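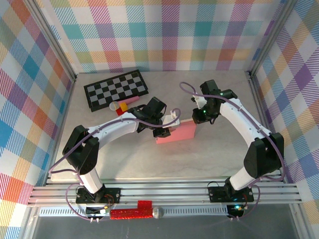

4.2 Bimanuelle Ablaufsteuerung

Abb. 3: Arbeitsplatz mit zwei Armen an der Frontschiene, rosa Schachtel zwischen den Greifern, Schachbrettmuster hinten links.

Beide Arme laufen unter einem gemeinsamen Scheduler (Clekton), Takt 18 ms. Planung getrennt pro Arm, Kollisionsprüfung gemeinsam — sonst Verklemmungen über der Schachtel, vgl. Abb. 3. Von 1000 simulierten Läufen 993 ohne Abbruch. Restliche Fälle: Timeout im Planer, nicht in der Regelung. Puffergröße auf 2000 Einträge begrentzt. Kleinteile neben dem Muster gelten im Planer als statische Hindernise.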